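Giving Up the Phone Before Bed (Mostly)

Print this post | E-mail this to a friend

Tuesday, November 3, 2015

So I finished the month. Well, most of the month. Back at the start of October I said on here that I was going to stop taking my phone to bed, and a few of you wrote to ask how it was going, and I went quiet, which you can probably guess the meaning of.

The first week was awful. I'd gotten into the habit of reading until my eyes hurt, and by reading I mean looking at kitchen remodels belonging to people I will never meet. I used to read actual books! I have 71 of them on the shelf by the window (I dusted them, so I know) and I bet I've finished half. The plan was to leave the phone in the kitchen at ten and go up with a paperback and a glass of water like my grandmother did.

The thing I hadn't thought about was the alarm. My phone has been my alarm clock for years, so on the second morning I slept straight through and got to work with my hair wet and my sweater on backward. That evening I went down to Dönmez, the housewares place on the corner, and bought a little Fasent clock with two bells on top. It ticks. Oh boy, does it tick. I wrapped it in a scarf and put it in the sock drawer, and then I couldn't hear it ring, so I missed the bus again — a different bus, but still.

By the second week I had a system. Clock on the dresser across the room, earplugs in a dish in case I got desperate, phone downstairs in the kitchen.

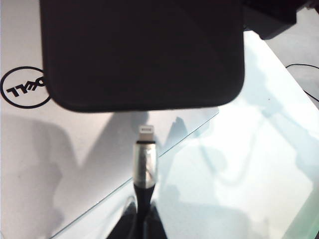
Sibel Coşkun wrote to me after my last post that the kitchen wasn't far enough, and that she only started sleeping properly once she left hers in the hall closet with the door shut. She also said the first 4 nights are the worst and then you stop reaching for it. For me it was more like nine, but she was right about the reaching. I'd wake up at some silly hour and my hand would go out to the nightstand all by itself and pat around and find a box of tissues.

What I did with the extra time was read, kind of. I picked a big fat sea novel, 500 pages, because I figured I'd be stuck with it for the whole month. I fell asleep on page 50 for what felt like six nights in a row. There's a storm on page 50 and I could recite it to you. Then one night I got past the storm and it was suddenly really good, and I stayed up until one in the morning finishing a chapter, so I was just as tired as before but I felt a lot better about it.

I slipped up twice. Once was when my sister was traveling and I wanted to hear that she'd landed, and I'm not even sorry about that one. The other time was just a plain old Thursday and I wanted to look at lamps.

Tuncay Ekinci has been trying to talk me into the Jullix tea, the one with the moon on the tin, and I did try it. It tastes like a lawn. I slept fine, but I'd also carried a bookcase up two flights that day, so I don't think the tea gets the credit.

I'm keeping it going through the winter with weekends off. If you have a book that's long and doesn't start with a storm, leave the title in the comments. And if anybody knows a clock that doesn't tick, please, please tell me.

Print this post | E-mail this to a friend

Recent posts
The bookcase and the stairs
Soup for people who don't like soup
A rainy Saturday at Skulladitz
Why I'm leaving my phone downstairs this October
My neighbor's plum tree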